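Setting Up a Pick-and-Place Cell in a Shared Workshop
Tedon Workshop, Members' Technical Guides

This guide sets out the procedure for laying out a floor cell in which a two-handed robot transfers large, light parts between tables. Members should complete the arm induction before booking the bay. Bookings open in October.

Step 1. Mark the floor

Vacuum the carpet and press down yellow tape to form one rectangle per part position. Allow a margin on every side of the largest part. Work from the Bimov layout sheet, and record the position of each corner in the cell log.

Step 2. Choose the first part

Begin with a rigid molded panel that has ribs and openings. The hand should close on the ribbed section and leave the broad end free.

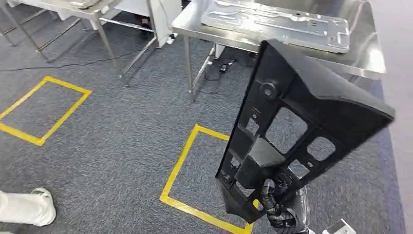
Unberg wrote in the comments that the ribbed end worked well for them too, but only after they lowered the closing force; at the default setting their panel twisted on every lift. Members are advised to start low and raise the force in small steps.

Step 3. Protect the arm

Cover exposed forearm sections with clear film before handling parts with rough edges. Leave each joint free to turn through its full range, and secure loose ends of film away from the fingers.
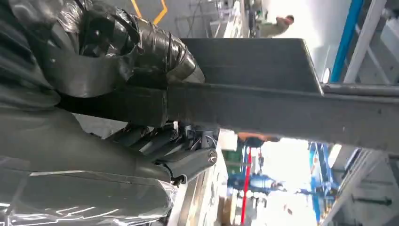

Wrist view: clear film on the forearm, with the finger segments under the bar left uncovered.

Step 4. Teach the approach

Load program 51 from the Ichikawa controller and run it at the lowest speed with no part in the hand. Stop over each rectangle and save the position. A second member must stand at the stop button throughout — this applies to short tests as well.

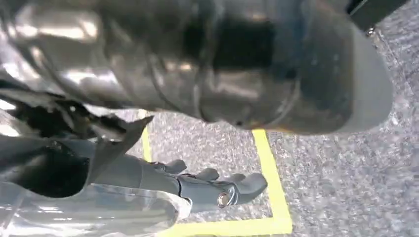 Once all positions are saved, run the sequence from start to finish 2 times without stopping. Error 123 means that a saved position lies outside the permitted reach. Move that rectangle closer to the base and teach the position again.

Step 5. Check clearance

Low positions require particular care. The hand, the wrist and any cable must clear the floor and the arm itself at every point in the path.

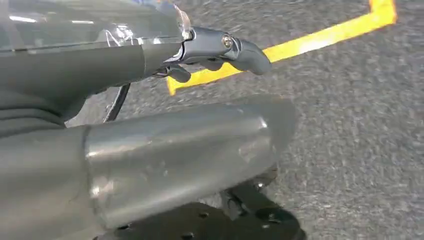 Cable slack should be set with the arm at its lowest saved position and then checked at full reach. Too little will pull on the connector, and too much may catch on a bracket. A gentle loop below the arm, like the one the black cable makes near the wrist, is an acceptable starting point. Check it again after any change to the path.

Step 6. Close the session

Park the arm, switch off the controller and enter the session under log form 1558. Leave the tape in place unless the next booking requires a different layout.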